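Ticket 197 - replacement bench tops + consumables, robot cell
Site: Undside
Project: Kuvisach
Status: open, waiting on quote
Raised: Wed 26 November

Problem: paper covering on the bench is not lasting. Spill tasks soak straight in. Keep buying kraft paper and blue tape out of petty cash and it needs to go on a proper budget line.

Tried so far
- doubled up the paper. No good, seams still gap
- wiping down between runs. Slow, paper goes soft
- asked Slaoui for a wipe-clean mat. They only do them in packs, lead time not given

Current state of the surfaces, for whoever is pricing this: 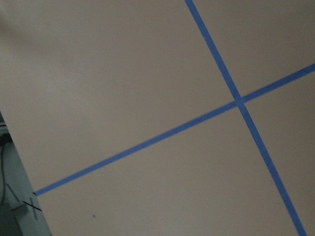
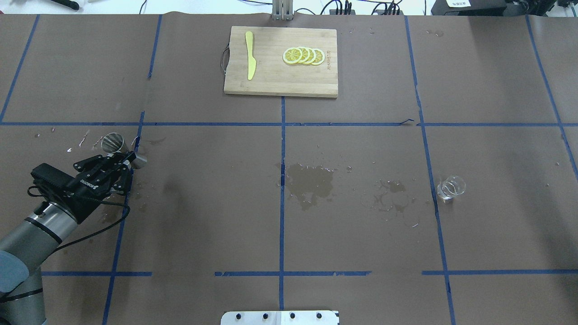
What we need costed
1. Wipe-clean top, 2 off, light colour, must take tape without leaving glue behind
2. Blue tape, a years worth. Grid markings get redone whenever the top is changed
3. Drip tray or raised lip. Power strips and cables sit just past the back edge of the table, dont want water reaching them
4. Spare steel cup, spare clear glass cup, lemon slices and toy knife for the chopping board task

Limit is £1,000 all in, anything over goes to the May round. Would rather not wait.

Update: Stollo can do item 1 but want measurements. Will send once the bench is cleared. Item 3 they dont stock.

Update 2: gripper cover NOT part of this ticket, pls raise seperately. Leave this one open til the Slaoui price is in.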